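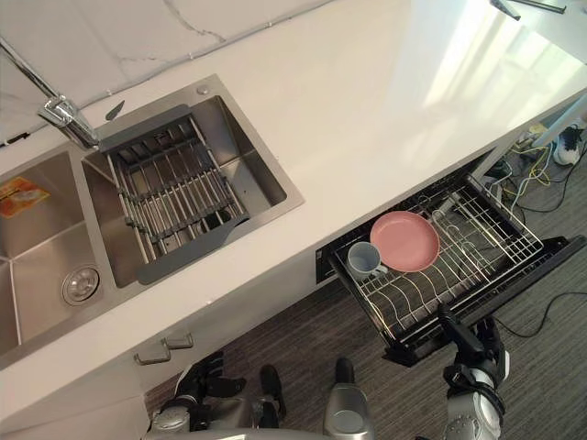
**remedios_yap** wrote:
Okay, but who unloads it when the thing is down? We got one on our floor in January and I'd like to hear from people who have lived with theirs longer. Ours was sold to us as "kitchen duty goes away." So far kitchen duty has turned into a sign-up sheet for keeping the sink clear so the arms can work.

---

**gollberg_nele** wrote:
Same at our place in Gollberg. The old rota was 18 names and you got stuck with it once in a while. Now it's two people, me and a guy from shipping, because we're the ones who sat through the training. I never wanted to be a dishwasher supervisor.

---

**W_Boettcher** wrote:

> I never wanted to be a dishwasher supervisor.

Then say no? I work facilities in Plumville, and for us it's a plain improvement. People left mugs for days and then sent angry emails about other people's mugs. I haven't had one of those emails all spring. It's slow, sure. I don't care if it takes 50 minutes to load a drawer at night.

---

**gollberg_nele** wrote:
"Say no" to the person who writes my review, sure. And at night it's fine. Ours runs at 2 in the afternoon, when half the floor wants coffee.

---

**aicha.k** wrote:
What bugs me is where the hours went. We had a cleaner, Ocampo contract, 60 hours a month, and she did the kitchen plus a hundred small things no one wrote down. Her hours got cut when the robot came in. The robot does dishes. Guess who waters the plants and wipes the microwave now. And one of us has to sit nearby while it runs, which counts as work on paper but you get nothing done.
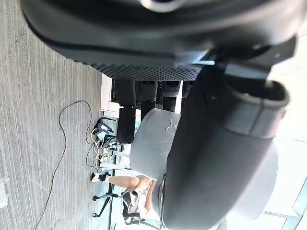

*Afternoon run, from the wrist camera. One chair taken.*

---

**W_Boettcher** wrote:
The sitting nearby part is early days. That goes away.

---

**aicha.k** wrote:
When? Give me a month. We were told that last fall too.

---

**s_charpentier** wrote:
I'm with Aicha on the hours and with Wolfram on the mugs, if that's allowed. My question is the money. Our quote from Fliken had a service line of 3528 a year and didn't say what a call-out costs on top. Has anyone had to pay for one?

---

**remedios_yap** wrote:
Two so far, both billed. I'll ask if I can post the amounts. My manager calls it a pilot, so apparently the costs don't count yet.

---

**W_Boettcher** wrote:
Get the call-out rate in writing before you sign, Sandrine. On that one I won't argue with anybody.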